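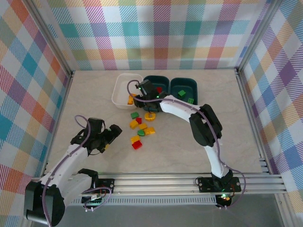 Skodent: Sorting Cell Operators, Bumbridge site (2 posts)

Skodent invites applications for two permanent posts in the returns and sorting department at Bumbridge. The department receives used building-block sets from schools and nurseries, sorts the pieces by colour and shape, and makes them up into sets again. Until last year all sorting was done by hand. Part of it is now carried out by pairs of robot arms supplied by Najafi, and the work of the department has changed accordingly.

The posts are open to internal and external candidates. Present hand sorters are encouraged to apply and will be guaranteed an interview. No member of the sorting staff will have their hours or grade reduced as a result of the new cells, under the agreement signed with the staff side in June.

Duties

The operator will set out bins and trays at the start of each shift, guide the arms through new sorting tasks, and check the contents of the bins before they go to packing. Pieces of similar colour but different shape still cause mistakes, as do bricks lying with their open side turned to the gripper. 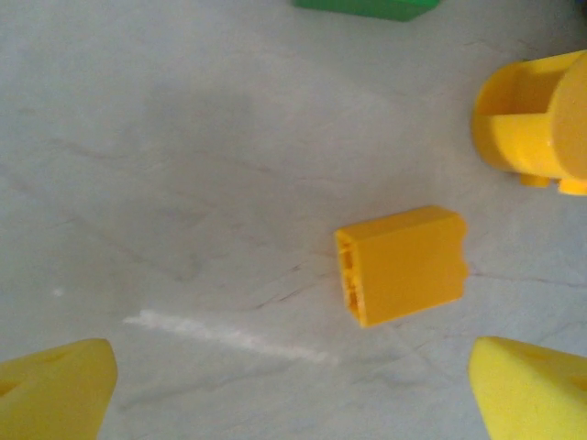

The operator decides whether such pieces are sorted again by the arms or by hand, and enters the decision in the shift record. These records are read each week by the department and by Najafi, and operators are expected to attend that meeting. Cleaning of work surfaces and simple changes of gripper fingers also form part of the post. Electrical repairs do not.

Requirements

Candidates should have good colour vision (with or without correction), steady attention over a full shift, and clear written English. Experience of sorting, packing or assembly is desirable. No previous knowledge of robots is required. Training lasts five weeks and is given in paid hours.

Terms

The posts are for 25 hours a week, on early or late shifts by arrangement. Operators change between the cells and the hand-sorting benches during each shift. The grade is one step above that of hand sorter and applies from the first day of training.

Applications

A letter of application and the names of two referees should reach Hanane Lamrani, Personnel Office, by Jan 19, 2024. Questions about the daily work may be put to Olumide Obi, Sorting Department, who can also arrange a visit to the cells before the closing date.

Contact | Vacancies | © Skodent, Bumbridge | Back to top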